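Clostdale Residents Assoc., minutes, lounge & common rooms
April 5, 2019
Chair: Aleksandra Tomaszewski. Notes: Noboru Arai. Apologies as per sheet.

Last minutes: read, agreed. One correction, the October bill from Takagi was for curtains, not carpet.

1. Trash in the lounge
Complaints again re liners slipping down inside the bin. Agreed: bag goes right over the rim, all the way round, every change. Bags to be tied before they go down to the yard. No food waste in the lounge bin, use the kitchen one. New rolls ordered, 24 bags to a roll, keep spares in the hall closet pls.
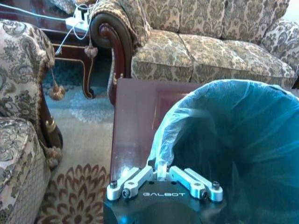 Lounge bin with liner folded over the rim, by the sofa.

2. Sofas and armchair
Long talk. Pelbridge quoted 2,000 for reupholstering the lot, plain fabric. AT thinks too much. Several people like the floral and want it left alone. Cleaning quote came in a good deal lower, figure to be confirmed. Carved wood needs a dust and a polish, soft cloth only, no spray near the fabric. Fringe to be brushed by hand, vacuum pulls it. Vote on reupholstery: 12 against, 2 for. Dropped for this year.
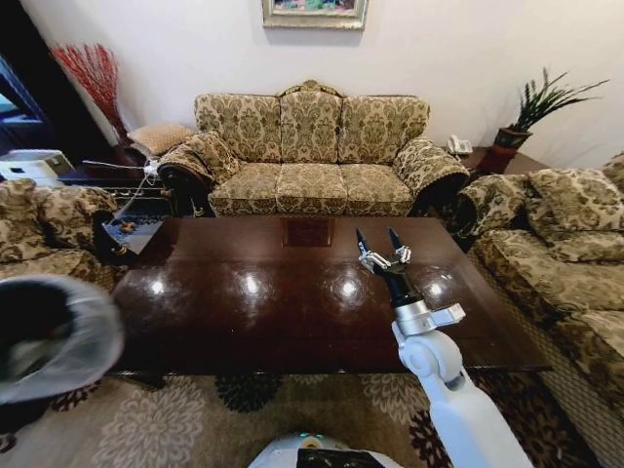

Noboru Arai asked that the seat cushions be turned every month wichever way the vote went, as the middle ones always go first. Agreed. He also wants the phone kept on the side table, visitors do use it.

Plants: water sparingly, saucer to be emptied. Dried branches stay in the corner, dust with a hairdryer on cool.

3. Cleaning rota
Old rota not working, too many gaps. New one goes up in the hall. Trash first, then table tops, then floor. Coffee table shows every fingerprint so wipe last thing, dry cloth.

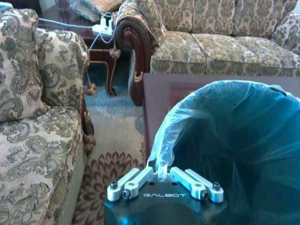
Whoever is down for the evening does the bin as well, even if half full. Smell was raised twice. Wash the bin itself out once a month, dry it properly before the new bag goes in. Jikusport have offered a lidded one at cost, AT to ask about size.

4. AOB
Carpet by the door lifting, tape for now. Key to hall closet missing agian, check pockets.

Actions: AT, cleaning quote and lidded bin. NA, rota typed up, order polish.

Closed early, room needed.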